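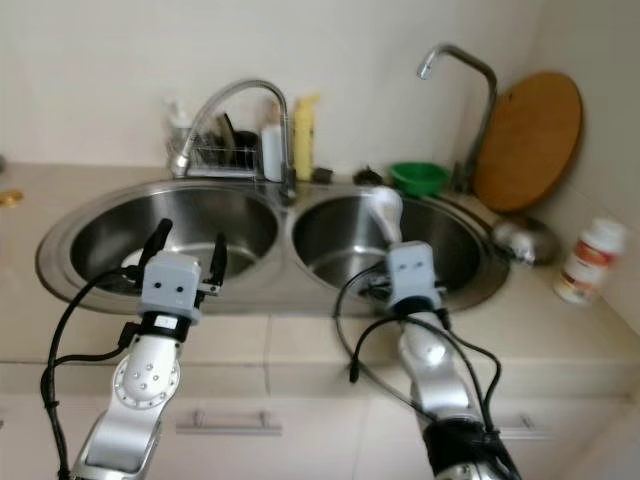

Two-arm cell at the double sink, head camera view.

Products > Manipulation > Research Kits > Zitholm Sink Set

Search products and notes Go

Zitholm Sink Set

The Zitholm Sink Set is a two-arm kit for labs that train policies on kitchen work. It ships with a pair of parallel grippers in light gray housings with black fingers, the wrist wiring, a head camera mount and the Jivavier recording software.

Method

Angharad Rees and Sioned Penry used the set to test whether one policy could work both basins of a sink without a separate model for each arm. They recorded 2641 teleoperated episodes at 30 Hz. The policy takes the head view and the joint positions of both arms and predicts a short run of actions for the pair together. Counter items were left in place and moved between sessions.

Result

Evaluation used 358 trials with cups, bowls and bottles. Joint prediction had 17 fewer arm-to-arm contacts than the two-model baseline on the same trials. Most remaining failures were missed grasps on items close to a basin wall. Polished steel reflections were not masked or corrected.

Ordering

Arms are sold separately. The Prothero mounting plate fits both supported arm models. Episode data is on request from Fondesix, with a signed use form.

Last updated August 6, 2023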